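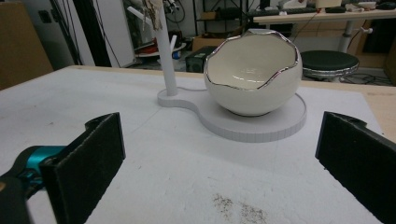
Robotics Club: Bowl Month, Cledidov Entry, Open Hours

Writing this between classes so it's going to be choppy. Lots going on in Chien Hall.

First the big one. We're in. Tonness has a team in the Cledidov student challenge this spring, and our project name is Sturnora, same as last year's, since the T-shirts still say it and we have a box of them left. Entry went in on the last evening of January with the form half filled out on somebody's phone. It counts. Confirmation came the next morning.

For those who missed the kickoff: the challenge is household objects. Pick up, move, set down, on a table, and a robot arm has to do it from what it learned off people. You don't program the motion. You show it. So most of our work right now is the showing part, with the hand-held grippers, one in each hand, doing the same thing over and over until the data folder fills up. Less glamorous than the poster made it sound, we know.

Our first object is the bowl. White outside and cream inside, uneven rim, no two sides the same height. Why that one and not a nice plain cereal bowl? Two reasons. The rules give extra points for objects without a regular edge, and the plain ones turned out to teach us bad habits. Everybody grabbed them in the same spot every time, and then the arm only knew one spot. With the bowl you have to look and pick a place. Low parts of the rim are easier to get a jaw over. High parts give you more to hold but the bowl wants to tip away from you. We argued about this for most of one meeting and didnt settle it, so for now do whichever you like, just write down which one in the log.

Goal is 100 good runs per object. Good means: both grippers start open, bowl starts on the stand base, bowl comes up, bowl goes back to the base and stays there, grippers back to the start. No bumping the post. If you bump the post, finish the run anyway and mark it B in the log. We want those too, in a separate folder. Please stop deleting them.

Things learned so far, in no order:

- Slow down on the close. The jaw pads are flat and the bowl is round, so they touch at a very small spot. If you snap them shut it turns in your grip. Close, wait a breath, lift.

- Watch your elbows. Whoever is standing at the table tends to lean in over the near edge and then the head camera sees mostly forearm. Stand back a little. Shorter people, use the step, it's in the closet.

- Sleeves are fine, bracelets are not. They click and they catch on the gripper cable.

- Wipe the white board before each session. Dry cloth only. Little specks add up and we don't want the model deciding crumbs are important.

- Pencil lines on the board are for placing the base. Do not erase them. Do not add your own. Somebody drew a second set and we lost most of an evening working out which ones were real.

- Log goes in the blue notebook first, computer second. The notebook has never crashed.

A longer word on the two-handed runs, since those are what people ask about most. The right hand does the holding and the left hand is mainly there to steady the base, at least in the version we started with.
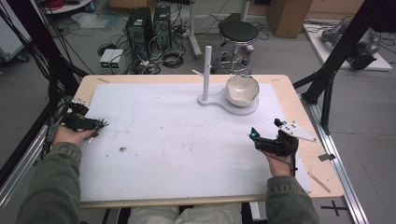 Then a few of the newer members tried it the other way around and their runs were smoother, so now we record both ways, half and half. If you're left-handed you are suddenly very popular. Before you start, check that both grippers are showing up on the laptop. Both. We have a whole afternoon of lovely one-handed data where the other hand was working hard and not being recorded at all. Open and close each one twice, watch the numbers move, then go. And keep the marker plate facing up and clean, no fingers on it. When the tracking drops out it's a thumb nine times out of ten.

Sessions are eight minutes per person and then you swap. That's a rule now. People were going for half an hour and you could tell from the data, everything got sloppy at the end, and wrists were sore too. Eight minutes, put the grippers down on the foam, shake out your hands, let the next person in. Sit on the stool, have a snack (away from the board!!), take the notebook for whoever is recording. Recorder is a real job by the way. A good recorder catches things the person with the grippers can't see.

Money. The club got $3875 for the year from the student projects fund. Less than we asked for, more than last year. Travel to Cledidov comes out of that first, then spare gripper pads, then whatever's left goes to objects for the second half of the challenge. If you have something at home that's odd shaped and you don't mind it getting dropped, bring it in and save us the trip to the thrift store. Pitchers, lids, egg cups, anything with a weird handle. Nothing with sentimental value. Please. We mean it.

Team size. Challenge rules cap a team at 12 and we have more people than that coming to meetings, which is a nice problem. So: the travel list will be decided in March and it goes by logged hours, recording or gripping, they count the same. Not on the list doesn't mean not on the project. Training the model and testing on the arm happens here in Chien Hall and there's plenty of it. First years are absolutely allowed on the list. Somebody asked.

Arm testing starts once the bowl runs are in. Same plan as last year, low speed, one person with a hand on the stop button and doing nothing else. No phone in that hand or the other one. Safety sheet has to be signed before you touch anything on that side of the room, even if you signed it last year. Copies are in the tray by the door.

Open hours: the room's open from 4:30 pm until 7 on meeting days, and mornings if you can find someone with a key. Drop in even if you only have time for one turn. You don't need to know any code. You need steady-ish hands and to be able to write legibly in a notebook, and we've been flexible about the second one.

Also needed:

Someone who can edit video. Cledidov wants a two minute team video in April and what we have is a lot of clips of a bowl going up and down.

Someone with a car for the foam board run. The sheets don't fit on the bus, we tried.

Whoever borrowed the small hex keys, return the small hex keys. Same spot in the drawer, no questions.

Cable tidying party before the arm testing starts, pizza definately included. The floor under and behind the table needs it badly. Bring velcro ties if you have them, we never have enough.

T-shirts: mostly large and extra large left. Free to anybody who logs a session this month. Ask at the table.

Next item from us will be after the first arm tests. Have to run, class in Chien at the top of the hour.

- Tonness Robotics Club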